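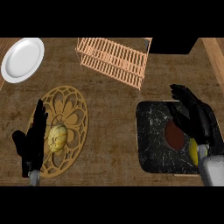 Issue 13, page 2

**Mark the log, not the run**

*Ljubica Vlachou*

The student manipulation project at Dervishi has two arms, two multi-fingered hands and a kitchen table, all of them in simulation. Teams of students write the controllers, run them, and are scored on how many trials end with the right item in the right place. I have supervised the project for two years and I think we score the wrong thing.

The present rule is simple. Each team submits a controller in May. The organisers run it on a set of 208 starting layouts, with the crockery and the food shifted and turned between runs. A trial that ends with the item inside the target region counts as one. Anything else counts as zero. The sum is the mark.

I have no quarrel with the simulator. It is cheap, it resets in a moment, and a student who drives a wrist through the tabletop pays nothing for it. Some colleagues would like to see the whole project moved to hardware. I would not. A real hand of this type has small joints that wear, and a club that owns one will let only its two most careful members touch it. In the simulator everyone gets to be careless, and careless students find the faults in their own code sooner.

My complaint is with the zero and the one. Last year a team called Merker came top by a clear margin. Their controller closed the fingers at a fixed rate, lifted, and moved. It had no check for contact. It did well on lumpy items, which the fingers tended to trap, and badly on flat ones lying on a board, where the fingertips met the surface first. The team did not know this when I asked them. They had tuned the closing rate by hand until the total stopped rising, and the total does not say which items were dropped.

A second team, Curer, finished well down the table. They had written a contact estimator, found that it gave false readings when a finger brushed the openwork of the trivet, and spent most of the term on that fault. Their report had a plot of estimated against true contact for each finger. It also had a page on why the thumb was worse than the rest. Under our rule that page was worth nothing.

An employer or a research group would want the second team. I would go further and say that the first team was poorly served by winning, as they left with a method that cannot be carried to any other table.

What I propose is that half the mark be taken from the run log and the written account of it. Each team would receive the full log of its trials: joint positions, commanded and reached, and contact forces. They would then have up to 13 days to sort their failures by cause and say what they would change. A team with many failures, all explained, could then beat a team with few failures and no idea why.

Two objections have been put to me. The first is that written work favours students who write well. It does, to a degree. The account can be limited to 2000 words, and tables can be allowed to carry most of it. Marking should be against the log. If a team says that the grasp slipped, the force trace either shows a slip or it does not, and good prose will not alter it.

The second is that a score on a board brings students in, and that nobody joins a club to sort failures. I accept this in part. Keep the board, and keep the Zellix cup for whoever tops it. The cup and the course mark can be given for different things, as they are in most sports that schools run.

There is also the matter of the layouts. At present the same objects appear in all 208, and by the end of term every team has fitted its controller to those objects. I would hold back a quarter of the layouts and put into them at least one item the teams have not met. The cost to the organisers is a few meshes and an afternoon. The log format would need one extra field for the object name, and the scoring script would need to read it.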